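Chapter 4
Small Rooms, Loud Nights: How a Local Music Scene Gets Started

Last updated: September
12 shares | 2 comments

Before we get to contracts, set times and the rest of the business side, I'd like you to think back to the first live show you ever went to. I don't mean the big arena one your parents drove you to. I mean the one in a back room somewhere, where the singer was standing close enough that you could hear her breathe between lines, and where you went home with your ears ringing and told everybody about it for a week.

Most working musicians come up through rooms like that, and this chapter is about them. We'll spend a good deal of our time in Garine, a river town where the singer Dalva Camargo and the drummer Ermanno Cirillo began putting on shows every Saturday above a shoe repair shop. They had 2 microphones, a borrowed mixing desk and room for 100 people if everyone was friendly (and on the whole they were!). Within a few years the night had moved to the Zuccaro, a former dance hall that holds 300, and bands from as far off as Brekholm were writing to ask for a slot.

As you read, keep an eye on the money — who pays for the room, who takes the door, and who goes home with nothing but a free supper. Bontu Chala, who booked the Zuccaro in its early seasons, kept a notebook of every act that wrote to her. By the time she handed it on to Graziella Leone it had 813 names in it, and we'll be borrowing a few pages later in the chapter.

You may find it helpful to have your own town in mind, too. Every place has its version of the room over the shoe shop, even if the people who loved it have long since moved away and the stairs now lead to a dentist.

We use cookies to remember your reading position. Accept | Manage settings 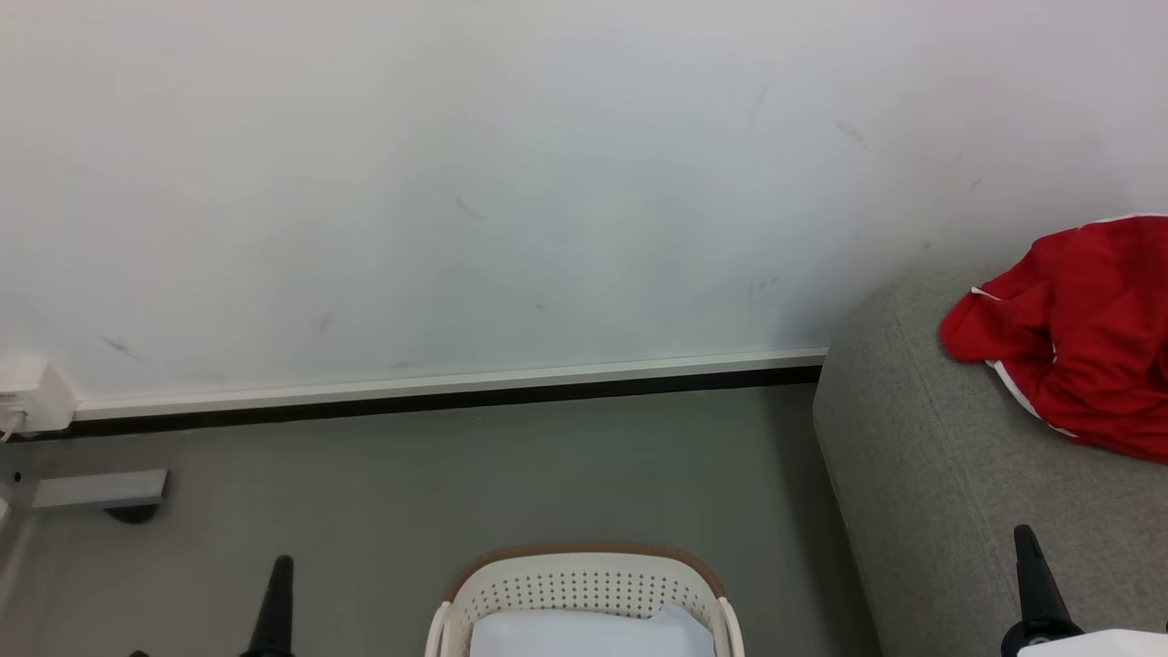

4.1 Finding a Room

The first thing a new night needs is a space that somebody is willing to lend, or at least to rent cheaply on an evening when it would otherwise sit dark.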